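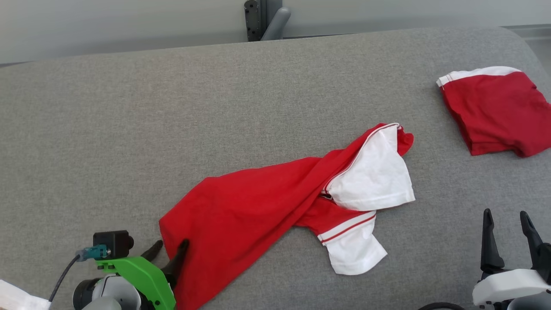

By Roksolana Derkach
Posted January 31, 2018

Progress report to the Hellico Fund: Cudar clothing exchange

The exchange has run out of the Irier Street hall for 8 months. We took in 192 bags of donated clothes this period. Shirts and children's wear go fastest, and winter coats are still short.

Of the $2000 grant, most went to hall rent and shelving. The second rack order is late; Kwok Supply now gives March as the delivery date, so that line is unspent. I would like to carry it over.

We added two evening openings for people who work days. Turnout at the first was low and at the second much better. Sorting remains the slow part, and bags left outside after closing are a problem. A new sign has gone up. Receipts are attached.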